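4. Setting Up Your Prindasen Table Loom

This is the fun part! By the end of this section you'll have a warp on the loom and the first few rows of cloth in front of you. Set aside an afternoon if it's your first time, put some music on, and take it slowly.

4.1 Before you start

You'll need the loom, the warping peg, two clamps, the threading hook, a pair of sharp scissors and a cone of 8/2 cotton. The pattern in this section (Ombridge Check, drafted for us by Montserrat Carrillo) uses 40 warp ends, so one cone is plenty and you'll have lots left over for a second try in different colors.

Work at a table that doesn't wobble. Plain white tops are great for dark yarn, and if your yarn is pale, lay a dark towel down first. You'll thank yourself when you get to the threading.

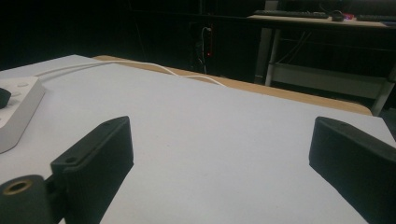
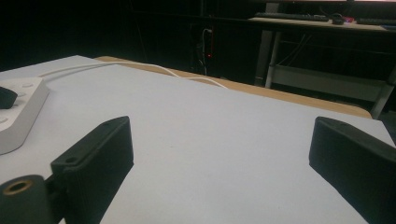
A plain white tabletop.

4.2 Winding the warp

1. Clamp the loom to the table with the back beam facing the peg.

2. Clamp the peg 2 yards from the back beam. Measure from the beam itself, not from the edge of the table.

3. Tie your yarn to the apron rod with a double knot.

4. Pull a loop through the first slot in the heddle with the threading hook, walk it over to the peg and drop it on.

5. Go back, carry the yarn around the apron rod, and pull the next loop through the next slot. Keep going until you've filled 20 slots. Each loop gives you two ends.

6. Cut the yarn and tie it off on the apron rod.

Note: Keep the tension even but gentle. If the peg starts to lean toward you, you're pulling too hard.

CAUTION: The clamps can mark soft wood. Put a scrap of felt or folded cardboard under each jaw.

4.3 Rolling on

1. Lift the loops off the peg and cut through the end.

2. Hold the whole bundle in one hand and turn the back beam with the other. A helper makes this so much nicer.

3. Feed in a sheet of brown paper as the warp goes around, so the layers can't sink into each other.

4. Stop when 12 inches hang in front of the heddle, and check that the pawl has dropped into the ratchet.

CAUTION: Never release the pawl without a hand on the beam handle. The handle can spin fast enough to bruise your knuckles.

4.4 Threading the holes

1. Start at the right. Take one of the two ends out of the first slot and bring it through the hole beside it.

2. Repeat all the way across. Every slot and every hole you've used should now hold one end.

3. Tie the ends to the front rod in bundles of four, starting in the middle and working outward.

Tip from Grażyna Wróbel: pat the warp with a flat palm before you finish the knots. Soft spots are easy to feel and easy to fix at this stage.

Spare heddles are listed in the back of this manual under part 865.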